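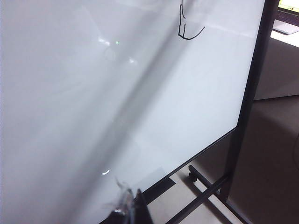

A shared board only gets used if people can walk up and draw on it without asking first, one reader of the Flultholm town newsletter wrote in response to the first notice of the project, adding that the old boards at the Ramalho center had gray ghosts of lettering on them that no cleaner would shift.

Woker Replaces Worn Whiteboards at Ramalho Learning Center

FLULTHOLM — Woker, a supplier of furniture and fittings for classrooms and workshops, has completed the replacement of the whiteboards at the Ramalho Learning Center. The center now has six new boards from the company's Zollell line, one in each teaching room. They replace boards that had been in use since the building opened and had become hard to clean.

The center runs evening and daytime courses in math, technical drawing, bookkeeping and English. Most of its instructors work at the board for a large part of each session, and students are often asked to come up and sketch out a problem in marker. According to the center, complaints about the old boards fell into two groups: marks that would not come off, and surfaces so dull that thin lines were hard to read from the back row.

The Zollell boards have a smooth, glossy white writing surface set in a dark frame. Woker recommends them for rooms where people draw as much as they write. A fine black marker line stands out well on the surface, and loose freehand strokes can be wiped away with a dry cloth.
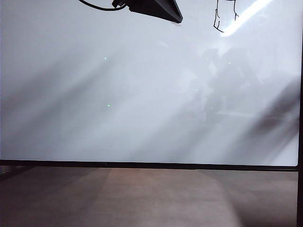 Shadows and light across the panel's pale surface.

A glossy board reflects more light than a matte one, and the center asked for this to be looked at before the order was placed. Woker put up a trial board and left it in place for six weeks, through June and into July. Instructors were asked to write on it at different times of day and to note where in the room it was hard to read.

The notes showed that the position of the lamps mattered more than the windows. A lamp directly in front of the board left a bright patch on the surface, and a person standing between the lamp and the board threw a wide shadow over whatever was being drawn. In the rooms where this was a problem, the center moved the boards along the wall or turned off the nearest lamp. Two rooms needed no change.

The trial also led to a small change in how the boards are hung. They were first planned at the same height as the old ones. Instructors who draw large figures asked for more room at the bottom, and the boards were lowered by six inches. Students who use the board from a seated position have also asked the center to keep it that way.

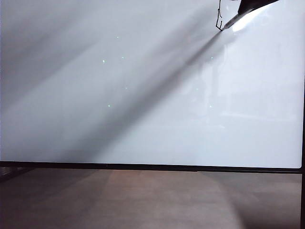 Photo: Woker

In total, 41 instructors and students returned comments during the trial. Most were about glare, marker tips and where to keep the erasers. Several people asked for a printed grid on the surface. Woker offers a grid version, but the center chose plain boards for all rooms so that they could be used for any course.

Care of the boards is simple. The surface should be wiped with a dry cloth or felt eraser at the end of each session and washed with plain water once a week. Abrasive pads should not be used. Marks left for some time may need a little whiteboard cleaner, and a sheet with instructions has been posted in each room. Permanent markers have been taken out of the supply cabinets.

The old boards have been taken down. Those with sound frames are being kept in storage as notice boards, and the rest have gone for recycling.

The rooms at the Ramalho Learning Center are open to visitors on weekday afternoons from 2 p.m. when no course is in session. Schools and clubs that are thinking of replacing their own boards are welcome to try them — markers are in the tray by the door.

About Woker

Woker supplies boards, tables, shelving and storage for classrooms, training rooms and small workshops. The Zollell line includes wall-mounted and freestanding whiteboards in plain and grid versions. Product sheets and care instructions are available from the Woker office in Flultholm.

Press contact: Woker press desk, Flultholm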